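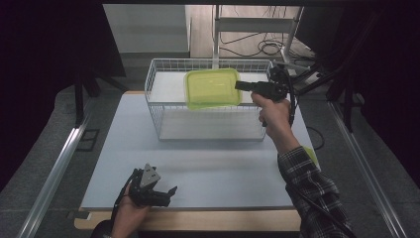
How to Assess Whether a Household Chore Is Ready for Automation

This guide is issued by the Trirville Office of Applied Automation for facility managers, care providers and others who are considering a machine for routine domestic work. It sets out a desk and bench procedure that can be completed without buying equipment. The worked case is the shelving of food containers on a small wire rack.

Before you begin

Choose one chore and write it down as a single sentence with a clear end point. "Tidy the kitchen" cannot be tested. "Place the closed container on the upper shelf of the rack" can. Obtain the actual objects used at your site.

Step 1. Perform the chore with grippers

A person doing the chore by hand will draw on skills that no machine at your site will have. The assessor should therefore use a pair of hand-held grippers, one in each hand, and work only with the jaws. A rigid plastic container with a raised rim can be clamped at one end and lowered from above. Note every moment at which you are tempted to use a bare finger.

Step 2. Record the attempts

Complete 200 attempts over several sessions. Move the rack and the container slightly between attempts. For each one, enter a result of complete, partial or failed, and the point at which difficulty arose. A container that lands on the shelf but overhangs its edge is a partial result.

Step 3. Change one condition at a time

Repeat part of the series with a full container, then with a wet one, then with the lower shelf as the target. The lower shelf is usually the harder test – the jaws must enter from the side, and there is little room to tilt the load.

Step 4. Compare with the machine

Ask the supplier for a demonstration with your own objects. Request unedited results, including attempts in which an operator stepped in. In the Casau trial, led by Eulalia Urrutia, the machine completed 2961 placements on the upper shelf with limited help, but the lower shelf was withdrawn from the program after the first week.

Step 5. Reach a finding

Enter one of the following on the form:

Ready: the machine completes the chore unattended, and a failure causes no harm.
Ready with supervision: a staff member must remain within reach.
Not ready: the chore should stay with staff and be reviewed after 5 months.

At present, most shelving and sorting chores assessed by this office fall in the second group. Folding, wiping and the handling of soft packaging fall largely in the third.

Completed forms should be sent to Fidel Aravena at the Trirville office. Bench sessions may be reserved on Wednesday mornings.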